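Clillach Tabletop Handling Rules, and the data that goes with them

README

What you are getting

Clillach is a small set of teleoperated grasping episodes plus the house rules they were recorded under. The rules came second. The first batch was recorded on goodwill and a sticky note, and we threw most of it out in April. If you only want the data, you can skip to Known problems, though people who skip the rules tend to write to us later with questions the rules answer.

Each episode has the wrist view, joint states, gripper opening, the operator's commands and a plain-text note. There are 500 episodes in the current release. They are split by operator, never at random. Please keep it that way when you make your own splits.

Rules for the table

1. Soft packaging is handled at the slow setting. A bag changes shape while you are holding it, and the planner's idea of where it is will be out of date before the jaws close.

2. Anything open at the top counts as full until someone has looked inside. This rule has a history, and the history involves a broom. 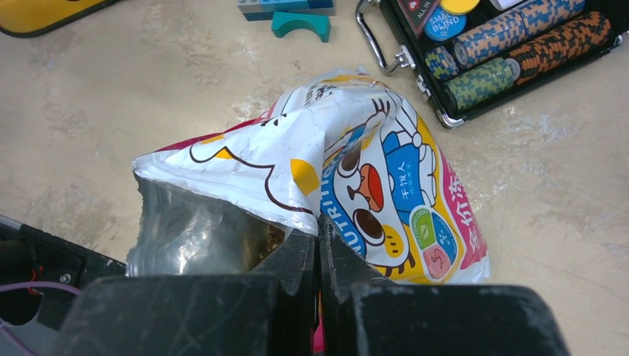

3. Clutter stays where it is. Operators may not tidy between episodes to make the next one easier. If something gets nudged, it stays nudged and goes in the note.

4. Hands stay outside the tape while the arm is powered. "It was only for a second" is a valid thing to write in the incident log, and we have it in there 7 times.

5. The operator calls the stop, but so can anyone else in the room. Whoever calls it does not have to give a reason until the arm is still.

6. Cases with lids are checked for pinch points before the session. A lid that can drop on a jaw gets propped or taken off the task list.

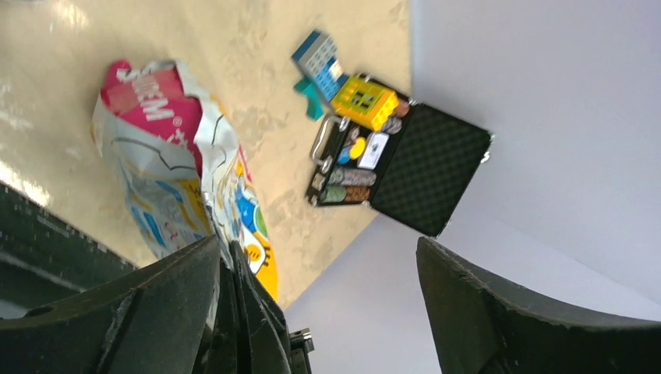

Ylva Fagerlund objected to rule 3 in review, writing that leaving clutter alone rewards operators who start with a lucky layout, and that a reset to a fixed layout every 14 episodes would be fairer. We tried it. The resets took longer than the episodes, so we now do one per session and record who did it.

Labeling

An episode is a success only if the object was lifted, moved and released where the task said. Dropping it in the right place by accident is labeled "dropped". Aslak Strand argued for a "lucky" label and was outvoted, but you will find it in 37 of the older notes anyway.

Don't infer grip force from gripper opening. On film packaging the two have almost nothing to do with each other.
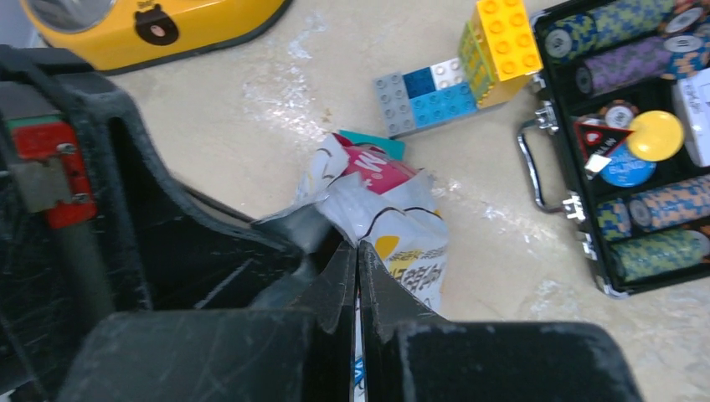
Wrist view: snack wrapper between the fingers, chip case and toy bricks nearby.

Known problems

Timestamps from the Gromero logger drift over long sessions. A correction script is in tools, with comments in two moods.

Printed text on packaging is left unblurred. Some of it is in Chinese and we have not transcribed it.

Skesteo format exports drop the notes field. Use the Forsberg exporter if you need notes, and you do.

Use

Free for research and teaching. Don't use the success rate as a safety figure. It measures how often a task got done and says nothing at all about the arm being safe to stand next to. Corrections go in the issue tracker, with the episode number please.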